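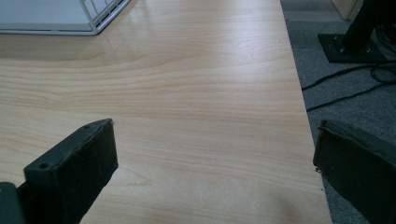
Zubaida Baloch wrote in to ask whether oil or wax is better for a pale tabletop, and whether she could skip both and go on using washing-up liquid, as she has for years. She could, if the table is one of those with a factory finish. Laminate and lacquer don't drink oil. They wear it, and so does your sleeve.

Find out which you have before buying anything. Put a drop of water somewhere dull, such as the underside of a corner, and go and make tea. If the drop has left a dark patch, the wood is bare or nearly so. If it's still sitting there looking pleased with itself, you have a sealed top and may put your purse away.

Sealed tops

Damp cloth, one drop of washing-up liquid, then a dry cloth. Follow the grain, or the smears will show every time the light is on. No scouring pads – I have a dull patch the size of a saucer to thank for that advice.

Bare tops

Thin coat of oil, wait 3 hours, wipe off what's left. Lay the rags flat outdoors to dry, as oily ones in a heap can catch fire.

Wire racks and trays

Stick felt dots under the feet. A sheet of 178 sounds excessive until you start on the chairs. Lift things when you move them, too. My household has been told this and continues to push.

Next month: drawers that stick, and the candle stub that cures them.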